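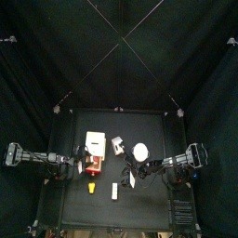 3.2 Objects and table layout

The objects in the play kitchen set were chosen for how easily a person could name them and say where they belong. We wanted things that most adults would recognize without being told, and that have a usual place in a home kitchen. Toy versions were used because they are light, keep their shape, and fit together on a small table. Real dishes were tried in a short pilot at the Zaltcombe site, but they took up too much room and the larger ones hid the smaller ones from the people doing the rating.

The full pool was put together from three sources. Most of the wooden pieces came from a secondhand lot, which we list as the Vuorinen lot. The cookware and the play food were bought new. A few odd pieces were added by the site staff when a category had too few members. In total the layouts drew on 50 objects, sorted into four groups: storage (boxes, drawers, blocks), cookware, food, and other. The last group was kept on purpose. Kitchens collect things that have no clear home, and leaving such things out would have made the tidying task easier than it is in daily life.

Each layout used a small part of the pool. A layout had at least one object that can hold something and at least one object that could reasonably be put away. Beyond that, the choice of objects was random. Positions were also random, with two limits. An object could not be placed on top of another, and it could not be placed where it would completely hide a smaller one from the rater's side of the table. Partial hiding was allowed. Objects near the edge were left where they fell, even when only a small part of them would be seen.

Figure 2 gives one layout. The storage group is represented by a drawer box with a red front and a round light-wood knob, and by a knife block with four black-handled knives in it. The food item is a square piece of toy sushi, and the cookware item is a lidded pot.

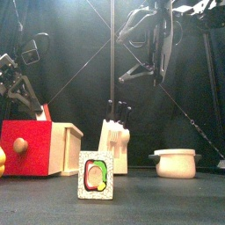 Figure 2. A layout from the play kitchen set, with the drawer box (left), knife block (center), sushi piece (foreground) and pot (right).

We used plain backgrounds for all layouts. The tabletop is dark gray and the fabric behind it is black, so that light objects stand out and nothing in the room draws attention away from the table. Dark parts, such as knife handles and pot handles, are harder to pick out against the fabric. We looked at this in the pilot and found that raters still named the objects correctly, so no change was made.

Some objects caused more disagreement than others. The knife block was almost always named as such, and the shapes of cutlery on its front were mentioned by many raters as a help. A smaller number took these shapes to mean that forks and spoons should be stored in it too, and placed loose cutlery there when asked to tidy up. We counted this as a valid answer. The drawer box was less clear. Its red face reads as a drawer front when seen from the left, but the light-wood part behind it has an opening of its own, and raters on the other side of the table sometimes called it a shelf or a crate. We kept all of these names and merged them only at the scoring stage.

The sushi piece was named quickly but was the hardest to place. Most raters put it in the pot, a few put it in the drawer box, and others left it on the table on the grounds that food is served and not stored. None of these answers is wrong. For this reason food items were scored against the spread of answers for that layout, using the Flallero agreement score, and storage items were scored against the most common answer.

3.3 Rating procedure

Raters worked alone, one layout at a time, and were asked 2 questions for each: what each object is called, and where it would go if the table had to be cleared before a meal. They wrote their answers by hand on a sheet laid out in the same order as the questions. There was no time limit, though most people finished a layout in a few minutes. Raters could leave a line blank if they did not know an object - blanks were kept as their own category and were not treated as errors.

After sheets with missing layout numbers were removed, 1195 answers remained. Spelling was corrected and plural forms were made singular. Names that differed only in a color word ("red drawer" and "drawer") were merged. Names that differed in kind ("pot" and "bowl") were not. The full list of merged names is stored with the layouts in the Ustwood archive, together with the written rules given to the people who did the merging.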